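Covering a workbench in plastic sheeting: yes, no, or only for motors?

Posted in Benches & Storage

brunura_bench
Original post, 8/13/26

I have gone over to blue plastic sheeting on the long bench and I would like to be talked out of it, or congratulated, whichever is quicker.
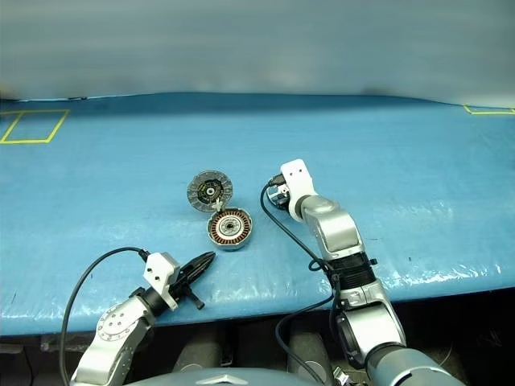

The old top was bare and had absorbed fifteen years of whatever I spilled on it. Every time I opened up a motor I would set the windings down on a surface that was mostly grit and history. So I bought a roll of Flisten sheeting, glossy, blue, 4 dollars a yard, and folded it down over the edge. It wipes clean in one pass. My wife says the bench looks like it's waiting for a surgeon.

Complaints so far:

It wrinkles. I have pulled it tight, I have taped it underneath, I have left it alone to think about what it's done. It still wrinkles.

It shines. With the overhead light on, the front edge glares right at me.

Round things do what round things do. A motor housing with the open side tipped up will sit fine until I lean on the bench, and then it has plans.

I also put down yellow tape to mark off a spot at the back left for parts that are waiting their turn. That part I'm happy with. Is there a better covering, or do I just live with this?

Sigrun_H
Reply

Live with it. I had bare wood for years and then rubber, and I have come back around to sheeting because I can throw it out. When it gets cut up or oily you peel it off and put down another piece and you have a new bench for the price of lunch.

On the wrinkles: are you taping it cold? Bring the roll indoors overnight. Mine came out of the garage in March stiff as a tarp and I blamed the brand for a month.

Love the yellow tape. Mine says "NOT YET" in marker.

flirus38
Reply

Going to be the disagreeable one. Sheeting is a drop cloth with ambitions. You are working on things with copper windings in them, and slick plastic is the last place I'd rest one. One good slide into a hard edge and you've nicked the enamel, and now you're rewinding or you're shopping.

Get a proper rubber mat. I paid 149 for the Eyvindsson one and it will outlast me.

brunura_bench
Reply

149 for a mat? For the bench or for the car?

flirus38
Reply

For the bench. It's a big mat.

Old_Mill_Road
Reply

I have the same mat as flirus38 and it's very good and it also eats small springs. They sink into the texture and you find them with your elbow. On smooth plastic you can see everything. A light-colored clip on a blue top shows up from across the room, and on my black mat any dark screw is simply gone.

So my vote is sheeting for taking apart, mat for putting together.

flirus38
Reply

Two surfaces. Now who's spending money.

M_Baranauskiene
Reply

Mārtiņš here, I do small motors and clutches for a living, so take this as one man's habit.

The cover matters less than what you let touch it. With a clutch disc, I don't care if the bench is plastic or marble, I care that the friction ring stays clean. One oily thumbprint and you'll be chasing a slip and suspecting the spring. Plastic is good for this because you can see the oil. Rubber hides it and then hands it to you later.

For the rolling: fold a shop towel under the housing. Or cut a ring off a piece of pipe. I have 3 sizes of pipe ring in a coffee can and have never bought a cradle.

And I'd keep the disc and the housing further apart than most people do. They travel together in the box, so everybody sets them down side by side, and then you reach for one and bump the other.

brunura_bench
Reply

Guilty on the last one. Mine are parked practically on top of each other, with a little white clip stuck between them. I will introduce some distance.

Pipe rings are a great idea, thank you. I have a length of drain pipe that has been waiting for a purpose since we moved in.

Sigrun_H
Reply

Sand the cut edge on the pipe. I did not, and my windings were fine but my thumb has opinions.

tapeworm_tom
Reply

Nobody has taken up the glare. Turn the sheeting over! Some of the blue stuff is dull on the back. If yours is glossy on both sides, move the light so it comes from behind your shoulder. I spent an entire winter squinting before I moved a lamp 38 inches.

Second thing, the yellow tape. Put it on top of the sheeting and it lifts at the corners inside a month. Put it underneath and it stays put, provided the plastic is thin enough to see through.

brunura_bench
Reply

Mine is not see-through in the slightest. The tape stays on top and I'll redo the corners when they go.

Old_Mill_Road
Reply

A corner is enough for me. I only mark the corners now and my brain fills in the rest of the box. Saves tape.

flirus38
Reply

My brain does not fill in the rest of the box. My brain puts a sandwich there.

Sigrun_H
Reply

Which the rubber mat then absorbs, I assume.

flirus38
Reply

It wipes off. Mostly.

brunura_bench
Reply

Update for anyone following along. Brought the roll inside for the night like Sigrun said and laid a new piece this morning. Fewer wrinkles. Still some, in the middle, where I look. Cut two pipe rings, sanded both. The housing sits in one with the windings facing up and has stopped going places when I lean.

The lamp is on the other side now and the glare has moved to the back of the bench, where it bothers the cat.

Not buying the mat yet. If anyone sees the Eyvindsson one used, without springs in it, send me a message.

Old_Mill_Road
Reply

There will be springs in it.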